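Sorting small parts on a white table
Mon 10 August

My bench at Lutard was grey, and I lost many dark screws on it. Now I work on a plain white top with a small black box in the middle.

Step 1. Wipe the table, then put the box where both hands can reach it.
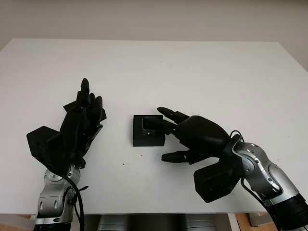
Perla Jaramillo asks if a tray would be better. I tried one, but for me the colour of the table matters more than the shape of the box.

Step 2. Take one part at a time and hold the box still with your fingers. Keep other dark things well to the side.

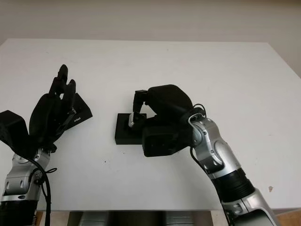 Step 3. Check the top before you move the box. A small piece can sit there and fall later.

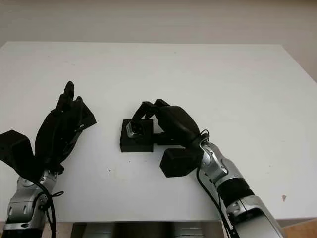
Black on white, easy to find.

Step 4. Write the label last. I use a pencil, so I can change it in January.
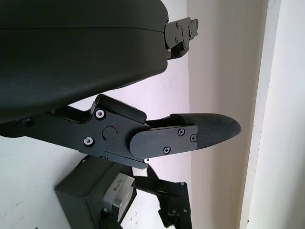 Emiliano wrote to me that he puts the label on first, and his parts are still in the right boxes after 20 months.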